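Sorting by Hand in Wustonness

Zoia Savchuk started Savchuk Blocks in a former bakery on the edge of Wustonness, and the bread racks are still along the back wall. They hold drying trays now. She buys offcuts from joiners in the area, cuts and sands them, colors some and leaves others plain, and sells them as building sets to schools and play groups.

"People think the cutting is the work," she says. "The cutting takes a morning. The rest of the week is sorting."

A large set has 30 pieces in it. In a normal month the shop ships enough sets to go through 3000 pieces, and every one of them has been picked up and looked at. Savchuk used to do all of it herself at the kitchen table. Tamara Ostapchuk joined her two years ago after leaving a print shop in Morkside, and the two of them now split the week between the saw room and the sorting room.

Ostapchuk prefers sorting. She works with the radio on and starts at 8, before the phone gets going.

"I tip out a small amount at a time," she says. "If you tip out a lot, you stop looking. You see green, you think green, and it goes in the box with a split down one side."

The bins have sloped sides, so pieces slide back toward the middle when they are pushed up against the wall. Savchuk bought them secondhand from a parts supplier in Trerkholm that was closing its warehouse. They were already scratched when she got them. She says she likes them better than the new plastic tubs she tried first, which were too deep to reach into for a whole day.
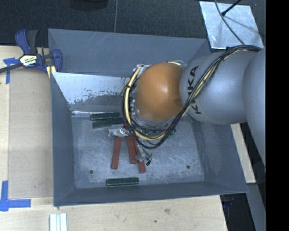

Green blocks and reddish-brown wooden sticks in one of the gray bins.

The sticks give them the most trouble. Blocks sit flat and can be checked on each face quickly. Sticks roll under each other and cross, and a slight bend is hard to notice until two are laid side by side.

"I hold one up to the window and look down the length," Ostapchuk says. "Zoia rolls hers on the table. We get the same answer most of the time."

Pieces that fail go into a crate by the door. A few can be sanded again or cut shorter. The rest go home with Savchuk for the stove, and she says she has not bought kindling since the shop opened.

The green took a long time to settle on. The first version was brighter and showed every fingerprint. The one they use now is dark and a little dull, and Savchuk mixes it in batches large enough to last into the next season. Last October she ran short and had to match it by eye.

"You can tell if you put them next to each other," she says. "A teacher wrote to ask if it was a new color. I told her no, it was a mistake, and she ordered another box of it."

Asked what she would change, Savchuk mentions the floor, which slopes toward the old oven and sends anything dropped in the same direction. Ostapchuk would like a second window on the sorting side. The light is good until early afternoon and then it goes, and in winter they move the checking to the morning and pack after lunch.

They have an order for 2000 plain blocks to finish before the holidays. The wood for it is stacked in the hallway, and visitors have to come in through the side door until it is cut.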